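Home | Products | Newsroom | Careers | Contact

We use cookies to remember your settings. Accept all | Manage

ROVONSTEAD PACKING HALL BRINGS IN ROBOT ARMS, KEEPS ALL JOBS

DURNTHORPE, February. Drolleo, which packs and ships kitchen goods from its Rovonstead hall in Durnthorpe, has put 12 robot arms to work on its repacking tables. The arms pick items out of mixed trays and set them down in the order the packers need them. All 130 people who work at the hall are keeping their jobs, and hourly pay stays the same or goes up.

Until now, tray sorting was done by hand on every shift. Packers stood at the tables and reached across them for most of the day, and sore shoulders and wrists were the most common complaint in the company's staff survey.

"We asked people which part of the job they would give up first, and tray sorting won by a long way," said Delwyn Ngata, site manager at Rovonstead. "So we started there."

Under the new setup, packers check finished orders, handle anything fragile, and step in when an arm stops and asks for help. Nobody is assigned to the same station for more than two hours at a time. Breaks are 15 minutes, up from 12, and the early shift still starts at 6 a.m.

The company has also created a new job grade, cell operator. Cell operators restart the arms, change worn finger pads and report picks that go wrong. So far 17 packers have finished the training, which is paid and takes place during normal hours. Karim Abu Hammour packed orders for nine years before moving to the new grade.

"I was worried at first, and I said so in the meetings," Abu Hammour said. "My shoulder is better now. The work is more interesting some days and slower on others. I'd like to see the night shift get the same training soon."

Night shift training is planned for the spring.

Before any arm is given a new task at the hall, the task is tried in simulation. Drolleo's automation team builds a model of the table and runs the reach and the grip there, with the lights and shadows changed from one run to the next. 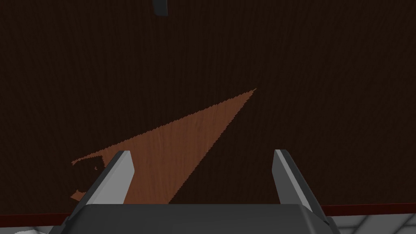

Cell operators sit in on these sessions and can ask for changes before anything reaches the floor. One early request was for the arms to move more slowly near the edge of the table where people stand. The team made that change to every cell.

"The packers know where things go wrong," said Chang-ho Hwang, who leads the automation team. "A model will run all night without complaint, but it won't tell you that a tray sticks when it's humid."

Drolleo will review the project with staff representatives after the first six months. The review will cover injuries, overtime and pay, and the results will be posted in the break room.

Press contact: Jihad Obeidat, Drolleo Newsroom, Durnthorpe

Comments (3)

N. Karras
Good to see the pay part in writing. Will the new grade be open to agency staff?

durnpacker
Days get the training, nights get "planned for the spring." We'll see.

Marlene
My son is on the early shift there and likes the longer breaks.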